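Pludum All-Season Duvet review: one winter, one heat wave, same duvet

Home > Bedroom > Reviews > Duvets

I have bought a lot of bedding over the years and most of it has been fine. Fine is a low bar though, and last fall I decided I was done waking up at 3 a.m. with one leg out in the cold and the rest of me cooking. So I put my old comforter in the guest room (sorry, guests) and ordered the Pludum All-Season in queen.

I paid for it myself, in case you were wondering. It was $110 on sale, which is up there for a synthetic fill but way under what the down ones cost. I've slept under it from October through to the end of July, and that felt like enough time to have some opinions.

Getting it out of the bag

It comes vacuum packed and looks like a sad pancake for the first few hours. The leaflet says to give it a full day, and I'd go along with that. Mine had a faint new-plastic smell that was gone by the next morning with the window open. Toss it in the dryer on low with a couple of tennis balls if you're impatient like me, it puffs up much quicker.

The size is generous. I've had "queen" duvets that stopped right at the edge of the mattress, so whoever slept on the outside got a draft down their back all night. With this one there's plenty to hang over.

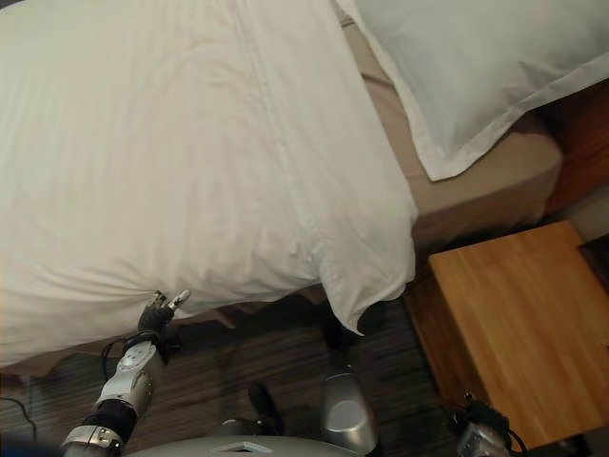 Warmth

In winter I loved it. Our bedroom is the coldest room in the house, over the garage, and on the worst nights I had the heat turned way down and was still perfectly comfortable in a T-shirt. It warms up fast too, so you don't get that five minutes of lying there stiff as a board waiting for your feet to thaw!

Spring was good. Summer is where the name starts to stretch a little. "All-Season" is a big promise, and once we got up past 75 in the bedroom I was kicking it off by midnight. If you have air conditioning you'll probably be OK. We have one window unit that sounds like a lawn mower, so in July I gave up and slept under just the cover with nothing in it. I wouldn't call that a dealbreaker, but I'd call the name optimistic.

The cover question

You need a decent cover with this, and I went through two. The first was a Wemance microfiber one and I really didn't get along with it. Slippery, a bit staticky, and the duvet slid around inside until all the filling was down by my knees. Their corner ties are thin little ribbons and two of them pulled right out of the seam in the wash.

The one I ended up keeping is the Blackwood cotton sateen, the 500 thread count. I know thread count is mostly marketing (please don't write in) but it's smooth without being slick, it has proper loops in all four corners, and it closes with buttons down one short end. Buttons are slower than a zipper, but I've broken enough duvet cover zippers to not care. It does wrinkle. If you want that crisp hotel look you'll be ironing, and I'm never going to iron a duvet cover in my life, so there's that.
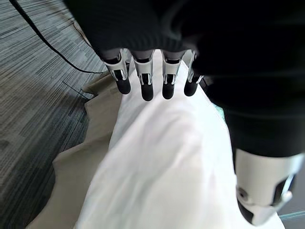

One reader emailed after my first-impressions post to say that her Pludum went lumpy after two washes, and had I tried washing mine yet? She does hers in a regular top loader at home, on warm, and thinks the agitator in the middle was what did the damage. She ended up pulling the clumps apart by hand in front of the TV.

I've washed mine three times now, always at the laundromat in one of the giant front loaders, on cold with half the soap I'd normally use. No lumps so far. It takes two full dryer cycles to get the middle really dry, and I stop halfway to give it a good shake and turn it around. I'd never try to cram it into our machine at home. If the laundromat is a big hassle for you, think about that before you buy.

How it looks on the bed

Very fluffy, very pale, very much like someone who has their life together lives here. The stitched boxes don't show through the Blackwood cover at all, which I was worried about. My only gripe is that with this much loft, a quick tug in the morning won't do it. You have to shake it out from the foot end and then go around both sides.

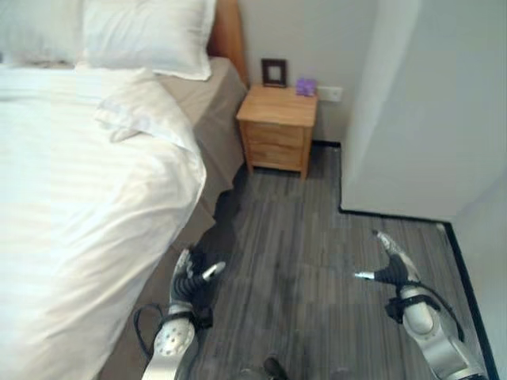

White bedding, pillows at the head of the bed and one more on top.

Pillows, quickly, as people always ask. I use a pair from Fliltport, the medium ones, and they were $32 each. They've held up nicely and I fluff them maybe once a week. I did try their firm version first and it was like sleeping on a loaf of bread, so go with medium unless you're a very committed side sleeper. They sell a matching duvet as well, but it's quite a bit thinner and I sent it back after two nights. 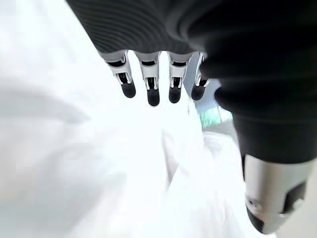
The other thing I should mention is noise. Some synthetic duvets have a crinkle to them, like there's a potato chip bag in there somewhere, and I'm a light sleeper so I notice. The Pludum had a little bit of it for the first week and then it softened up after the first wash. Now I don't hear anything unless I grab a big handful and scrunch it next to my ear - which I did, for you, for this review.

Customer service was OK. I wrote to them about whether the corner loops would fit another brand's ties and got a reply in a couple of days. It was clearly copied and pasted, but it did answer my question (yes, they fit).

Should you get it?

If you sleep cold, or your bedroom is chilly for most of the year, yes, I think it's a really nice duvet for the money. If you run hot, look for something lighter, or plan on having a second one for summer. I'd skip the Wemance cover and put the savings toward quarters for the laundromat.

Good: warm, roomy, washes well in a big machine, quiet once it's broken in
Not so good: too much for hot nights, needs a big washer, slow to dry
Would I buy it again: yes, on sale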